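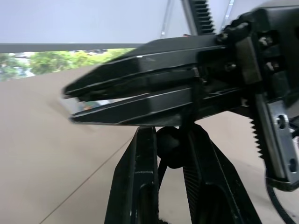
Robot Practicals, Unit 5: Comparing two grippers
Notes by Zuleica Coutinho

In this session you try the Hoken and the Kunora on the same arm, with the same controller settings. Work in pairs. Allow 2 hours.

Before you start
Home the arm and open the fingers fully. Check that the cable has slack through the whole wrist turn. Set the closing speed to the lowest step.

Method
Pick up each test block six times with the Hoken, then change over and repeat with the Kunora. Write down whether the block slipped, turned or held. Do not adjust the grip force between tries.

Points to look at
Rack-driven fingers can have backlash when they change direction. Ridged finger faces usually hold better than smooth ones but may mark soft parts. Long fingers bend more at the tip.

Hand in your table and five lines of comment by the end of February. Durneo arm manual: section 2.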